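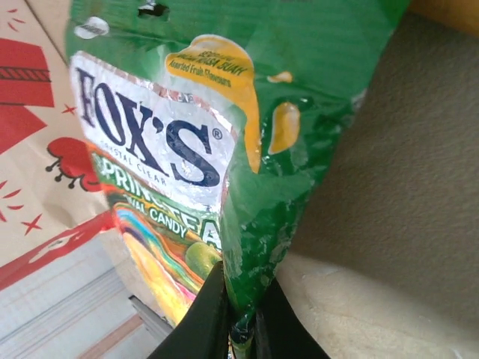
3 minute read

The Snack Table at Flilmont
Pictures and words by Efa Yorath

Every April I put together a snack table for the reading weekend at Flilmont, and every April I promise myself that I will keep it simple, and then I stand in the shop with a basket over each arm and all my good sense goes out of the window. This year was no different, and I dare say some of those who came are still wondering what on earth they were eating at four in the afternoon.

Fox's Crystal Clear, assorted fruit flavours
I do love a green bag, and this one has a rainbow swirl pouring down the front and a splash of yellow with "Aneka rasa buah" on it, next to the English. Fruit sweets are my peacemakers. They go with tea, they go with a long chapter, and they can be passed along a row of chairs without anybody having to get up. I bought one bag for the table and one for my coat pocket (the pocket bag didn't see the weekend out, I'm afraid).

A word on bowls, as I'm asked every year. I tip the sweets out into the blue bowl that lives at Flilmont, but I like to leave the bag beside it for a while so that people can read what they're having. Some of our readers are very careful about ingredients and quite right too, and it saves me trying to remember it all when I'm pouring 20 cups of tea.

Crisps and the smaller packets
I grew up in a house where a packet of crisps was cut open down the side and laid flat like a tablecloth, and I still think it is the friendliest way to share one. The big orange and green bag of chips is the sort that wants exactly that treatment. The little packets are another matter - I leave those sealed, because people like to slip one into a bag for the train home, and I would much sooner they did that than leave it behind for me to find in the summer.

I don't arrange things very much either. A bit of yellow here, something stripy over at the side, and it looks cheerful enough on a pale table without any help from me. My sister would have everything in rows by flavour. We have agreed to differ, and she does the sandwiches.

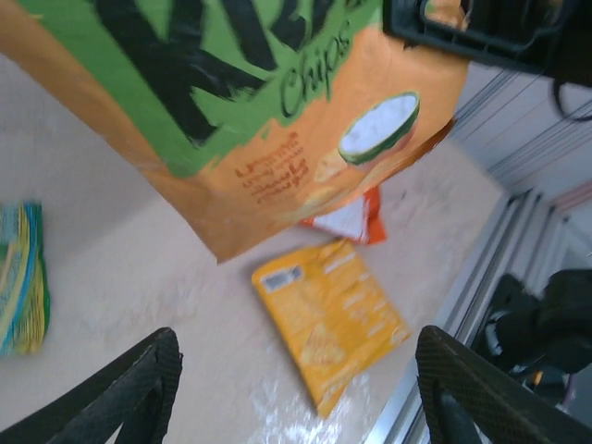
What I would change for next time is the balance. I always buy too many salty things and then everyone is thirsty by the second session, and the urn at Flilmont takes 33 minutes to come back to the boil (we have timed it, more than once, standing there with our empty cups). So I shall go heavier on the sweets and put out a jug or two of squash from the start.

If you have a favourite that ought to be on the table, do write and tell me. Fruit sweets and crisps have their places already, but there is always room at the far end, next to the sugar.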